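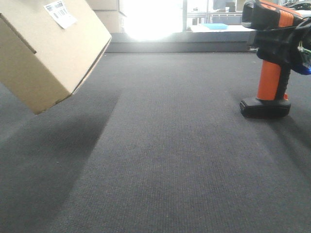

Moving stock out of the spare room – carpet marks and box corners

Posted by tansyfold, 22nd December

Evening all. I sell craft bits from home and the stock lives in a carpeted room (short pile, charcoal grey, shows every speck of lint going). I've got 38 cartons to shift to a unit in Drusport before the new year and I'm already worrying about the corners. Plain brown cardboard is fine flat on its base, but tip one on to a corner and the whole weight sits on that one bit of folded edge. Does anybody double-tape the long seam as well as the ends, or am I fussing?

listard_lou

Not fussing at all! I did our move in May and taped every seam twice, and I'd do it again. Do put the label on the top face though, well clear of the join. Mine went on at all sorts of silly angles and they still scanned, bless them, but the ones stuck over the tape peeled.

oldhoarau

I'd disagree with Lou on the tape, I'm afraid. Good cartons don't need it twice, and you'll curse it at the other end when you're cutting them all open. Spend the money on stronger board. I paid 760 for a pallet load from Ostano and haven't had a corner go since – pricey, I know, but they've been used over and over.

tansyfold

Gosh, 760 is rather more than I'd hoped! These are ordinary single wall, and most weigh almost nothing. It's the yarn ones that worry me.

pinmill

Yarn squashes, so fill the box right up and it'll hold its shape for you. As for the carpet, lift, don't drag. Cardboard fluff gets into that short pile and you'll be hoovering it until spring (ask me how I know).

listard_lou

Agree on lifting, and I'm still taping twice, sorry Hoarau!

oldhoarau

Your scissors, Lou, not mine.

tansyfold

Thank you all. Taping the yarn boxes twice and the rest once, and I'll see how the first carload travels.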